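Prandton open day, quick notes before I forget it all

Got there just after 9 on the Tuesday, parking already a shambles. Drove 80 km for this so was keen on a coffee first – line out the door, gave up. Grabbed a map and went straight to the Kirkegaard woollen mill, which was the whole reason for coming.

Mill tour is 4 bucks, cash only. Worth it. The old carding room still smells of lanolin and the floor shakes when they start the looms up. Guide said they get through nearly 3,000 kilos of fleece a season, most of it local. Couldnt hear half of what she said after that. Take earplugs if your ears are touchy.
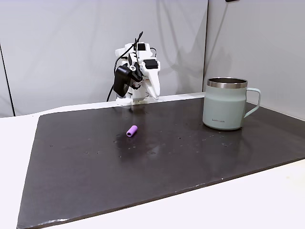

Dye shed was next, my favourite bit. Big vats, every colour you can think of on the drying racks, a very good mustard. They let the kids dip a hank each. Mine came out sort of grey.

Lunch was a sausage in bread from the Zako tent by the creek. Decent onions. Skipped the cake stall, regreted it later.

Mill shop is pricey in places but the seconds bin is not. Got two blankets and a bag of odd balls for the neighbour. Raffle ticket was number 622, no luck.

Toilets are behind the weighbridge, not where the map has them. Last tour leaves at 3. Next open day is October and I'd go again, earlier, with a thermos.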